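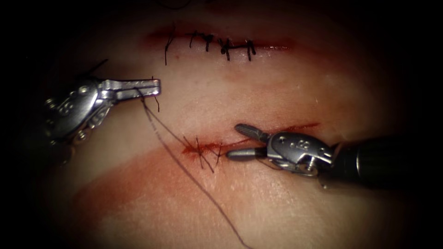 Eight Hundred Kilometers by Bus: Neville Haworth on the Road to Dinevik

Neville Haworth had never planned to travel overland. He had a flight booked from Druvthorpe to Dinevik in June, and when it was canceled the airline offered him a seat 5 days later. He bought a bus ticket that afternoon.

"It was 800 kilometers," he says. "I looked at the map and thought, fine, one long day." It took four.

The first bus left at dusk and stopped for the night in Hapeta, where the pass was closed by fog. Haworth found a room over a bakery. The ovens were lit at three in the morning and the floor got warm. "I slept well after that. Before that I was wearing my coat."

He spent the next day walking around town with a retired schoolteacher from the same bus, who was carrying two hens to her sister. They ate bean soup at the market and waited for news. The driver came by at supper to say they would try again early.

Past the summit the road drops to the Illel River, and Haworth says that was the part he liked best. "You come down through some 70 bends. I felt sick for most of them — but I kept the window seat."

At the river the ferry was running only in the mornings, so there was another night, this one on a bench.

Would he do it again? He says he would, with a pillow and more small change for tea. He flew home from Dinevik, and the flight took a little over an hour. He is looking at the bus timetable for next spring.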